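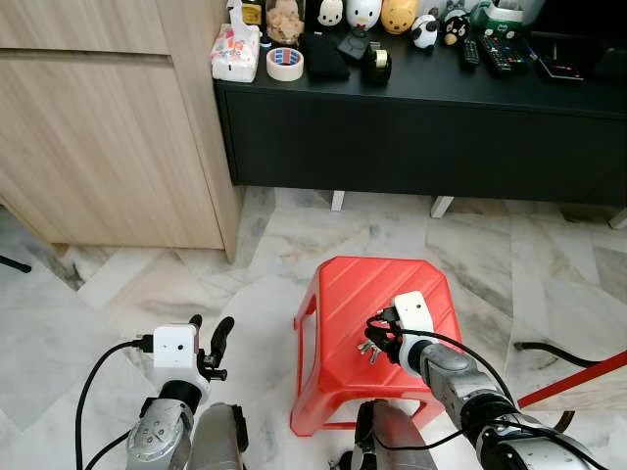
According to Marietjie Cele, a netball team should never be judged on its August matches, when half of the players are still on holiday and the other half are playing in the wrong position. She has coached Skadham for many years and I wanted to ask her how this season became so good.

"We were not good in the beginning," she told me. "We lost at Ernum and we lost again at Loteck, and at Loteck we deserved it." After that she changed only one thing. Her daughter Precious Cele moved from wing attack to centre, and the ball began to travel faster. 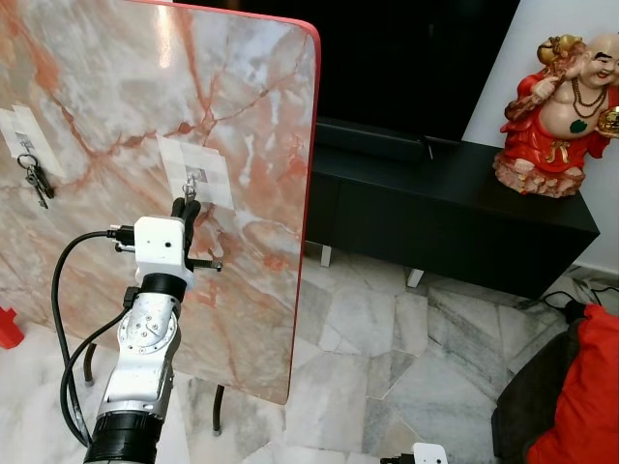
Keys on a small white hook

Precious did not like the idea at first. "At centre you run and run, and the shooter gets the applause," she said. "Now I would not go back." Her mother listened to this and smiled – they had clearly discussed it before.

The home match against Hendricks was watched by 2,000 people, the most that Skadham has ever had. I asked if the noise was a problem for the young players. 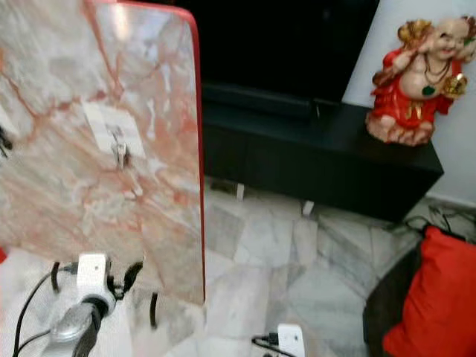
Marble pattern with a red edge

"For them, no. For me, yes," said Marietjie. "I was shouting at our goal defence and she heard nothing. She played very well without me."

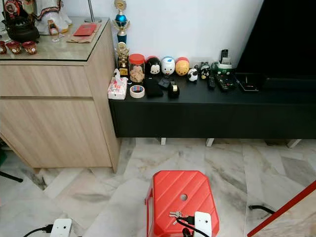

Teapot and cups on the cabinet

The final is on 21st April, again against Ernum. Marietjie does not want to speak about the result, but she is worried about the second quarter, where her team often becomes slow. Precious is more relaxed. "They know how we play and we know how they play," she said. "I only hope that I can sleep the night before."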